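Roses, Vases and That Wallpaper

Posted by Maxine Ruddock, 18 June 2021

Murray Tipoki has been telling me since January that a busy wall is good for flowers. His theory is that the eye gets tired of the pattern and goes looking for something solid, and there's your rose. I've heard this from wallpaper people before. I have never heard it from anyone who grows flowers.

Still, I said I would give it a page, so here is the page. The captions are mine and so are the doubts. Murray has been offered space for a reply and has so far sent me a link to a paint chart.

The wall

The pattern is sold by Stinmont under the name Pirihi, and it comes in a calmer gray version that I asked for and didn't get. What we have is the full-color one: coral pink, lavender, purple, pale blue and cream, with small patches of yellow, all in swirling bands with a thin dark line around each. It looks like a map of a hilly place where you would not want to drive. Three walls of it.

Murray says the cream calms it down. I have looked for the cream doing this.

The pink rose

My complaint about a pink rose on this paper is simple enough. The wall already has pink in it, and plenty. Down on the white tabletop the bloom has some peace around it and you can see what color it is. Green stem and leaves help too, as there's no strong green in the pattern to fight with. Lift the same flower up in front of the coral bands and I think you lose half of it. The vases are at the center back, close to the wall, so that is exactly where Murray's theory gets tested.

I'd have started with white roses. Rawiri Hapeta, who sold us the flowers, said white would look "like a hole in the wall," and I'll admit I went home and thought about that for longer than I wanted to.

Pink rose on the white tabletop, vases at the back, black wire basket hanging from the crossbar. I like the basket more than the wallpaper.

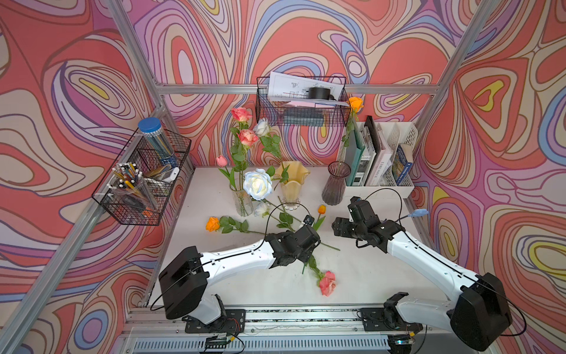
On putting vases at the back

Everybody does this and I'm not convinced. The usual advice is tall things behind, short things in front, so nothing gets hidden. Fine for a class photo. But a vase pushed toward a patterned wall has the pattern right up against its outline, and on this paper the outlines are already spoken for.

Hemi Ormsby disagrees with me. Hemi thinks vases in the middle of a table look as if they're waiting to be moved, and that people find it unrestful. Maybe. I have had a vase in the middle of my kitchen table for years and the only restless thing about it is the cat.

The white tabletop

Best thing in the whole setup, and it cost less than one roll of the paper. Flat, white, no grain, no cloth. Murray wanted a lavender runner to "pick up" the lavender in the wall. I'd like to know who first decided that colors need picking up. They were doing all right where they were.

If you try anything like this at home, my advice is to get the plain surface sorted out first and then see if you still want the wallpaper. You might save yourself some money – Pirihi is $432 for what they call a room set, and the room they have in mind must be a small one.

A word about roses and stem lengths

The Dendthorpe catalog says to cut a rose to twice the height of the vase. The Surnard leaflet, which came free with the flower food, says one and a half times. Neither says why, and I suspect both of them got it from some older leaflet. I cut long, put the flower in, look at it, and cut again if it leans. You can't cut it back on.

As for the flower food, I split a bunch between plain water and the packet stuff last winter and couldn't tell which was which after 2 days. Tipene Kerslake tells me I needed to wait longer. By then I'd thrown them out.

So does the theory hold?

Not for me, not yet. The color I can see best on this page is the pink that's lying on white, and the paper had nothing to do with that. Murray will say the paper is what makes the white look so white. He may have something there, and I would prefer to see it with the gray version before I agree.

Comments are open. If you have a patterned wall and a vase in front of it that you like looking at, tell me what flowers you used and what color the wall is. Please keep it under 200 words. Murray, that includes you.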